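Kelton recording sessions: frequently asked questions
July – by Darcy Arsenault
Print this page | E-mail this page 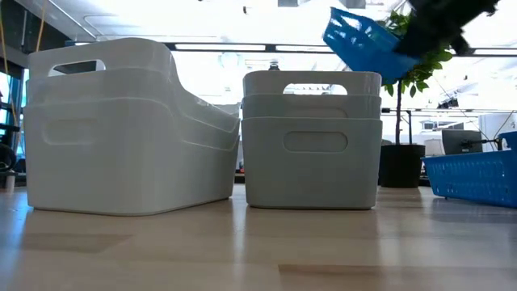
These are the questions new operators ask most often. Ask Nives Zanetti if yours is missing.

What counts as one example?
One attempt at one task, from the start signal until the gripper is clear of the table. Stacking two bins is two examples.

How many do we need?
The target for the bin and basket tasks is 2000. A good shift gives around 40.

Should I delete an attempt that went wrong?
No. Mark it as failed and keep it. The training team decides what to use.

Can I correct a bad grasp partway through?
Yes, if you do it with the arm. If you reach in by hand, stop and mark the attempt as void.

Do the bins and baskets go back to the same spots each time?
No. Move them between attempts – a few inches or a turn is enough. The model has to handle positions it hasn't seen.

Who writes the task labels?
The operator, right after the attempt. Use plain words: "put the blue basket on the stack."

How long are the files kept?
Raw files stay on the Lastano drive for 3 months. Gordon Morin can restore older ones.

Print this page | E-mail this page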